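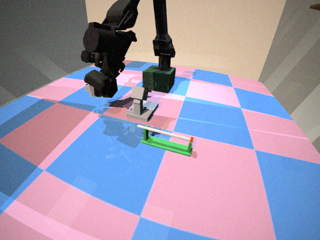
Zweihundert Demonstrationen seien für so eine Aufgabe zu wenig, schrieb mir Notburga Mayrhofer, und wenn alle von derselben Person kämen, lerne das Netz vor allem deren Marotten.

2019-05-22, von Ogunleye

Mit dem zweiten Teil hat sie recht. Von den 200 Durchläufen in Werkorstead habe ich jeden selbst gesteuert, und ich fahre immer zuerst mit dem linken Arm los. Das Modell macht es inzwischen genauso, auch wenn der rechte näher dran wäre.

Beim Durchsehen habe ich 26 Läufe aussortiert. Meist hatte ich mittendrin gezögert, und solche Pausen lernt das Netz mit. Korrekturen nach einem Fehlgriff bleiben drin – die brauche ich.

Neu ist, dass Boden und Licht in der Simulation pro Lauf wechseln. Rosa und blaue Kacheln sehen furchtbar aus, aber auf die Tischfarbe soll sich das Modell nicht verlassen. Bis August will ich 900 Läufe haben, 46 davon lege ich zum Testen weg. Einen Teil steuert Notburga.

Zuletzt aktualisiert: am selben Tag, Zahl der aussortierten Läufe korrigiert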